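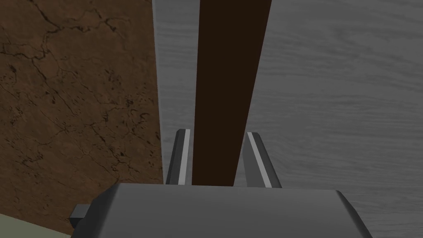
3月30日 鉄媒染と濃褐色着色の比較、続き

前回の板は木口側だけ色が沈み、全体の評価に使えなかった。今日は木口を先に薄いシェラックで止め、板目面だけに液が入るようにしてやり直す。樹種はオークとタモ。どちらもZalivgateの倉庫に残っていた端材で、含水率は事前に測って揃っているものだけを選んだ。揃わないものは棚の下段に戻してある。

下地
サンダーの最終番手は前回と同じ。最後に水引きして毛羽を立て、乾いてから手で軽く一往復。水引きを省いた板を一枚だけ対照に残した。Povilasは省いてもよいという意見だが、前回の写しを見る限り、省いた板は導管の縁に黒い筋が出る。今回の対照で決着をつける。

液の調製
A液:タンニン酸水溶液。前日に溶いて濾過済み。濾紙に茶色の滓がわずかに残った。
B液:酢酸鉄。濃度5%。瓶の底に沈殿あり。上澄みのみ使用。
C液:市販の水性ステイン、濃褐色。Flustbergの缶。開封日の記入なし。次から必ず書くこと。
B液は瓶ごと秤に載せ、開始時1,943 g。終了時の値を引いて使用量を出すつもりだったが、途中でDorotaが別の試験に少量を取り分けたため、差からは求まらない。以後、取り分けは親瓶から直接行わず、小瓶に移してから秤量する。

塗布
A液を刷毛で縦方向に一回。溜まりは布で取る。表面の光りが引いてからB液。反応は早く、タモは塗った端から灰色に転ぶ。オークは最初青みが強く、しばらくして褐色寄りに落ち着いた。青みが残るのは辺材寄りの板で、心材側では目立たない。
C液は塗布後15分で拭き取り。布の目が粗いと導管に液が残り、乾いてから粉っぽくなる。目の細かい古い綿布に替えたら収まった。布は水を張った缶へ。

乾燥
乾燥箱は40 ℃設定。棚の上段と下段で乾きに差がある。下段の板は裏面が冷たく感じられたので、途中で上下を入れ替えた。ファンの向きが悪いのだと思う。Mortimerに吹き出し口の羽根を見てもらう。急ぎではない。
反りはタモの柾目で認められず、板目のほうは木表側にわずか。桟を増やせば抑えられる程度。

色の見え方
乾燥後、窓際と蛍光灯下で見比べた。鉄媒染の灰色は蛍光灯下で緑に寄る。窓際では素直な灰色に見える。C液の濃褐色は光源による差が小さいが、斜めから見ると木目の明暗が潰れる。室内の壁面に使う場合、正面からより斜めから見る時間のほうが長いので、潰れは欠点として扱う。
濃い面と淡い面を隣り合わせにすると、単独で見たときより淡い面が白く、冷たく見える。見本板を一枚ずつ渡すと後で印象が違うと言われる原因はこれだろう。Zuveventの件も同じだった。提出用の見本は、濃淡を並べた状態で台紙に留める。額や小物を掛けたときの見え方も、配色検討の段階で確認しておく。

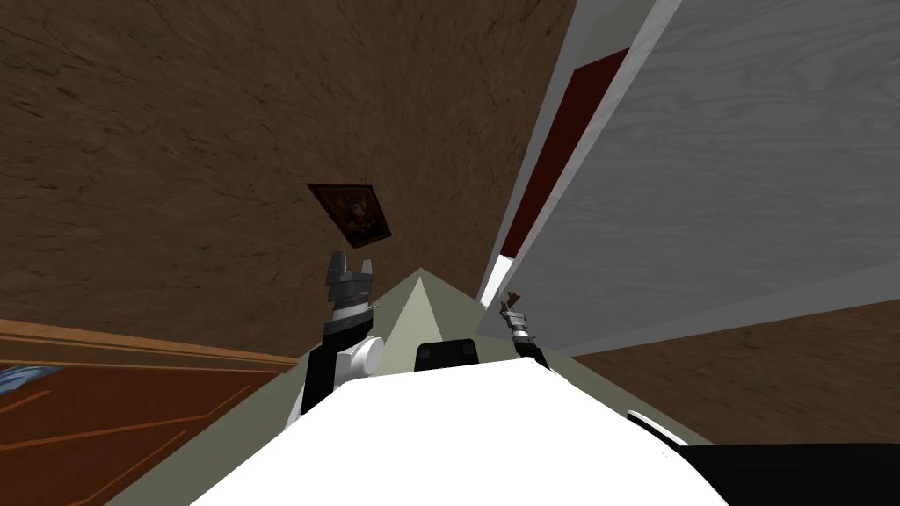
濃褐色の木目面に掛かった小さな額絵、右は淡い灰色の木目パネル(CG)。

赤や黄土の入った絵を濃褐色の面に置くと、絵の暗部と下地が近くなり、額の縁で区切られている感じが弱まる。下地を一段明るくするか、額の縁を細く明るい材にするか。Gwendolynは下地を動かさず縁で調整する案。こちらは両方作って比べたい。材料は足りる。

上塗り
シェラックを二回、間に軽く研ぎ。鉄媒染の板は一回目で色が一段濃くなり、緑寄りの傾向も弱まった。つまり上塗り前の色で判断すると濃すぎる側に外す。見本の採否は必ず上塗り後に行う。
オイル仕上げは媒染面で乾きが遅い。指で触れるとまだ引っかかりがあるので、今日は評価しない。鉄が乾燥に影響しているのか、単に塗り過ぎなのか不明。Marchettiの古い手控えには薄く延ばせとだけある。量を半分にした板を別に用意した。

水引き省略の対照
筋は出た。ただし導管の縁ではなく、研磨傷に沿って出ている。前回の解釈は誤りの可能性がある。番手を一つ細かくした板で再試験。Povilasの主張はまだ否定できない。

光による変色
窓際の試験片は去年の8月から置いたもの。半面をアルミ箔で覆ってある。めくると境目がはっきり見え、露光側は褐色が薄れて黄に寄っている。鉄媒染の片は境目が読み取りにくい。箔は元の位置に戻し、鉛筆で端の線を引き直した。

残り
・B液の終了時質量は欠測扱い
・C液の缶に今日の日付を記入した
・木口止めは有効。次回も同じ手順
・Aureliaに台紙の寸法を確認、返事待ち
・オイル量半分の板は下段に置いた。動かさないこと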